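Servir un vaso de agua es más difícil que soldar un chasis

Llevo años discutiendo en sobremesas si las máquinas pueden ya con las tareas de casa, y siempre me toca defender lo mismo: todavía no, pero casi nunca por lo que la gente cree. La fuerza está resuelta. La precisión, también. Un brazo industrial repite el mismo movimiento toda la noche en una línea de montaje y no se queja. Lo que le falta es soltura, esa cosa tan poco vistosa que usamos para vaciar el lavavajillas mientras hablamos por teléfono.

Y aun así estoy entusiasmado. ¡Mucho! En octubre pasé una mañana en el taller que Clurkar tiene en Sesex, donde prueban el sistema Clavoma con tareas que cualquier niño de primaria domina: doblar un paño, abrir un cajón, servir una bebida. De los 154 intentos de servir que me enseñaron en su cuaderno de pruebas, el 90 por ciento terminaba con el líquido dentro del recipiente. Me pareció una barbaridad de buen resultado. A mi suegra le pareció que uno de cada diez acababa en el mantel, y tiene razón ella y la tengo yo.

Pensemos en lo que pide echar líquido de una botella a un vaso. Hay que agarrar la botella con firmeza suficiente para que no resbale, inclinarla cada vez más a medida que se vacía, mirar el chorro y el nivel a la vez y frenar un poco antes de llegar. El peso cambia a cada instante. Si el vaso es de plástico y está medio vacío, un roce lo tumba. Nosotros corregimos todo eso sin enterarnos – prueben a explicarlo por escrito y verán qué apuro.

En la fábrica la cosa es distinta porque la fábrica se construyó para la máquina. La pieza llega siempre al mismo punto, con la misma orientación. En Wasilewska, la planta de embalaje donde trabajé de joven, instalaron una célula automática que cerraba 3,320 cajas por turno, y bastaba una caja un poco abombada para que todo se parase y hubiera que llamar a alguien con una palanca. Una cocina es una colección de cajas abombadas. Cada familia guarda los vasos donde quiere, y en la mía ni siquiera son iguales.

Por eso me interesan más estas pruebas modestas que los vídeos con música. Dos brazos, una mesa despejada, una botella y un vaso: el problema reducido a lo que importa. Quien diga que así no se parece a una casa acierta, claro, pero nadie aprende a nadar en alta mar. Primero la mesa blanca, luego la mesa con migas, luego la del domingo con el gato encima.

¿Compraría uno hoy para mi cocina? No. Le daría antes trabajo en un taller pequeño, de esos donde alguien pasa horas trasvasando, clasificando y tapando botes, con una persona cerca y una bayeta a mano. Ahí un fallo cuesta un trapo y se aprende de él. A la cocina llegará después, y pienso estar sentado a la mesa con el vaso preparado.
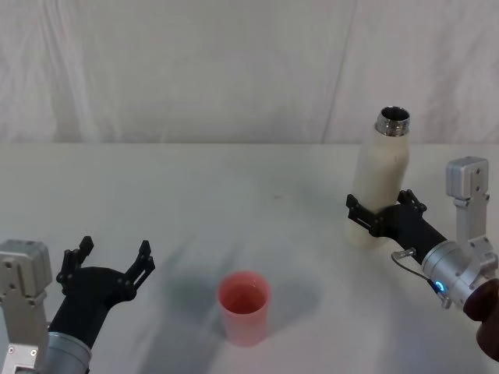 Última modificación de esta página: 10/11/21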